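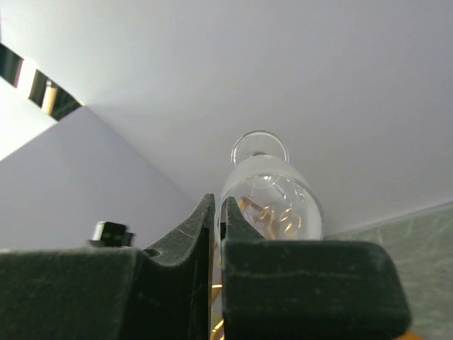
Clear glass bulb, tubular filament style.

Bulb Sorter and Packer, part time - Partanen, Dollville workshop

Partanen restores and resells decorative lamps and spare bulbs. We are hiring one person for the packing bench, starting in September.

The work is sorting loose bulbs by shape and base, checking the glass for cracks and chips, wiping off dust, and packing each bulb upright in a divided carton. Long tubular bulbs go in the tall cartons, tip up. A full carton holds 6 bulbs. The small glass tip on older styles breaks easily and must not touch the lid. Bulbs with a broken filament are set aside in the gray tray and logged.

Hours: four mornings a week, 8 a.m. to noon. Pay is $290 a week before tax. The first two weeks are paid training with Dilek Dağdelen, who runs the bench.

Requirements:
- steady hands and good close vision, with or without glasses
- able to stand for two hours at a time
- able to read part numbers and enter them in a spreadsheet
- closed shoes; gloves and eye protection are supplied

Experience with glass or ceramics is useful but not required. Applicants will be asked to pack one mixed carton as a bench test.

Send a short letter and a work history to Recep Sezer at the Dollville office. Applications by phone are not accepted.

Related openings
Lampshade Repair Assistant
Stockroom Clerk, evenings
Delivery Driver, Dollville
Wiring Bench Trainee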